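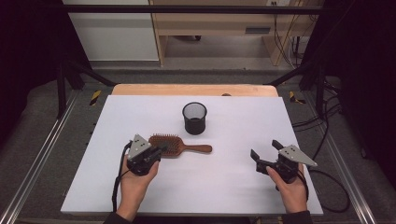

I run a two-chair salon in Haverford, and I'm looking for people with hair! Any hair, really (straight, curly, thinning, down to your knees), because I'm putting together a little group to try out brushes and tell me what they think. I've been cutting for 19 years and I still can't get two clients to agree on what a good brush is. I'm partial to a wooden paddle with reddish-brown bristles and a smooth handle, rounded at the tip, like the one lying by the mesh cup, but my own daughter won't go near a paddle brush, so what do I know.

So this is what I'm asking. You come by the shop on Gutbridge Street in January for a first visit, we talk about your hair and how you treat it at home, and you leave with 2 brushes. You use one for the first half of the month and the other for the second half, and you jot down a few lines whenever something bugs you or makes you happy. Pulling, static, sore wrist, whatever. Then you come back and we chat for an hour over coffee. I'm calling the whole thing Vatano, after my grandmother's village, and what I learn will go into a printed guide for my clients.

I'd love to hear from you if you're over 18, live close enough to get here twice, and aren't planning a big color job or a perm that month. Men too, please! Last time I tried something like this I got a room full of women with bobs, and I adore a bob, but it made for a very short guide.

You keep both brushes and get a free cut, any length. I can't pay cash, sorry. Parking is free behind the shop after 4 p.m., and the Trunden bus stops across the street.

If you're interested, stop in or leave a note through the door with your phone number, your hair type in your own words and the brush you use now. Mornings are best for calling you back, so tell me if you hate mornings.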